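Questions we get about the Hotimel swap shelf, answered once so we can go back to sorting pillowcases. The shelf is in the back room of the Granov laundromat, behind the dryers. If you've found the vending machine, turn around.

### What can I bring?

Bedding, curtains, towels, table linen, small sewn things, fabric pieces bigger than a dinner plate. Clean, please. "It only needs a quick wash" means you were standing in a laundromat and chose not to.

### What can't I bring?

- Pillows that have been slept on
- Electric blankets
- Mattress toppers, including yours, which we're sure is lovely
- Clothes (the Kimaro thrift store two doors down takes those and is nicer about it)

### How does the swapping work?

One item in, one item out. Sets count as one item if they're tied together. A lone fitted sheet counts as one item too, though we reserve the right to sigh.

You can take up to 5 items per visit. You can bring as many as you like up to 6, after which we'd appreciate a note first so someone can clear a table.

### I don't have anything to bring. Can I still take something?

Yes. Put 2 dollars in the jar by the door and take what you need. If you don't have that either, take it anyway. We have never chased anyone down the street over a hand towel.

### Do you take kids' bedding and little fabric bits?

Gladly. Cheerful prints go fastest, and anything with a cloud on it is usually gone by lunch. Small pouches and pincushion-sized things go in the basket on the bottom shelf, where children will find them and rearrange them according to a system of their own.
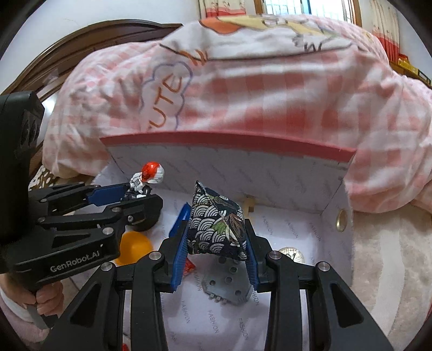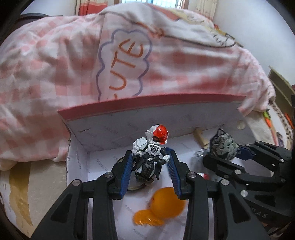 ### Will you hold something for me?

Until closing that same day. We tried holding things for longer. By July we had a closet full of curtains with sticky notes on them and no room for the vacuum.

### How do I know what size a sheet is?

Look for the tag. If someone has cut the tag off, check for a safety pin with a slip of paper on it, which is where we write our best guess. We measure with a Rikent tape that has lost its first inch, and we do remember to allow for that most of the time. If the fit matters to you, bring your own tape and the measurements of your bed, including the depth of the mattress. People always forget the depth.

### Can I return something if it doesn't fit?

It's a swap shelf, so a return is just another swap. No receipt, no explanation, no need to bring us a photo of the corner popping off.

### Is any of it valuable?

There was a tablecloth once that a visitor told us was worth 100 dollars. The visitor then took it home, so we can't say. Assume you're getting a perfectly good used tablecloth.

### Do you do repairs?

No, but there's a tin of needles and thread on the windowsill and you're welcome to use it. The white thread runs out first. There is a great deal of mustard yellow.

### When are you open?

Whenever the laundromat is staffed, from 9 a.m. to 6 p.m. The washers run later than that, but the back room gets locked, and knocking on the door will only get you the sound of a dryer.

### Where do the leftovers go?

Worn towels go to an animal shelter, which likes them thin and ugly. Frayed cotton gets cut up for rags. Everything else goes back on the shelf, folded slightly differently, to see if that helps.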